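발표 메모, 26/11/2022

슬라이드는 적게 씁니다. 천천히 말할 것. 저는 한국어로 발표하는 것이 아직 편하지 않으니, 빨라지면 손을 들어 달라고 처음에 부탁드립니다.

## 1. 인사 (3분)

- 이름과 독서 모임 "Soramon" 소개. 회원은 11명입니다.
- 오늘의 주제: 마음에 관한 책을 읽고 나서, 그 내용을 어떻게 하루 안에 넣을 것인가.
- 책 이야기는 짧게 합니다. 줄거리를 원하시는 분께는 쉬는 시간에 따로 말씀드립니다.

## 2. 왜 읽고 나서 잊어버리는가

- 제 경험부터. 지난 2월에 호흡에 관한 책을 한 권 읽었습니다. 밑줄을 70군데쯤 그었습니다. 한 달 뒤에 기억나는 문장은 하나도 없었습니다.
- Padmavathi Naidu 씨가 모임에서 하신 말씀: "밑줄은 나중의 나에게 미루는 숙제입니다." 이 말을 천천히 두 번 읽을 것.
- 여기서 잠깐 멈춥니다. 청중에게 묻기: 최근에 읽은 책에서 지금도 하고 있는 것이 있습니까?
- 대답이 없어도 기다립니다. 물을 마십니다.
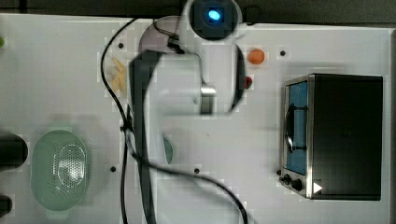 흰 탁자와 주방을 주제로 한 물건들

## 3. 한 문장만 고르기

- 한 장을 다 읽으면 책을 덮습니다. 기억나는 문장 하나를 자기 말로 씁니다. 책의 표현과 달라도 괜찮습니다.
- 종이는 작은 것이 좋습니다. 저는 Visico 수첩을 씁니다. 광고가 아니라고 말할 것.
- 문장은 행동으로 바꿉니다.
 - "지금에 머문다" → "설거지할 때 라디오를 끈다"
 - "생각을 바라본다" → "화가 나면 메시지를 보내기 전에 창문까지 걸어간다"
- 주의: 두 번째 예는 Normunds Rebane 씨의 것입니다. 이름을 말해도 된다고 허락을 받았습니다.
- 시간이 부족하면 첫 번째 예만 말합니다.

## 4. 6주 동안 해 본 결과

- 모임에서 6주 동안 각자 한 문장을 지켰습니다. 중간에 문장을 바꾸어도 된다는 규칙이었습니다.
- Chiến Lục 씨는 두 번째 주에 그만두었다가 다시 시작했습니다. 이 이야기를 꼭 넣을 것. 듣는 분들이 마음을 놓으십니다.
- Jussara Assunção 씨의 의견은 반대였습니다. 매일 적으니까 오히려 자기를 감시하는 느낌이 들었다고 합니다. 저는 이 의견에 아직 좋은 대답이 없습니다. 없다고 그대로 말합니다.
- 저의 문장은 "밥을 먹을 때 밥만 먹는다"였습니다. 점심에는 잘 되었고 저녁에는 거의 되지 않았습니다.
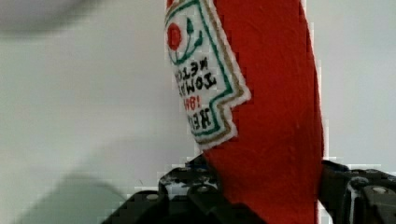 ## 5. 질문 시간

- 예상 질문: 명상을 꼭 해야 합니까? → 저는 매일 하지 않습니다. 앉아 있는 시간보다 문장을 다시 읽는 시간이 저에게는 더 도움이 되었습니다.
- 예상 질문: 어떤 책부터 읽습니까? → 얇은 책. 집에 이미 있는 책.
- 우울이나 불면이 심하다는 질문이 나오면 조언하지 않습니다. 전문가의 상담을 권하고, 발표 후에 따로 이야기를 듣습니다.
- 끝나면 Gavach 찻집으로 옮깁니다. 길 안내는 Vaida Ķēniņš 씨가 해 주십니다. 작은 종이와 연필을 출구 옆 책상에 놓아둘 것.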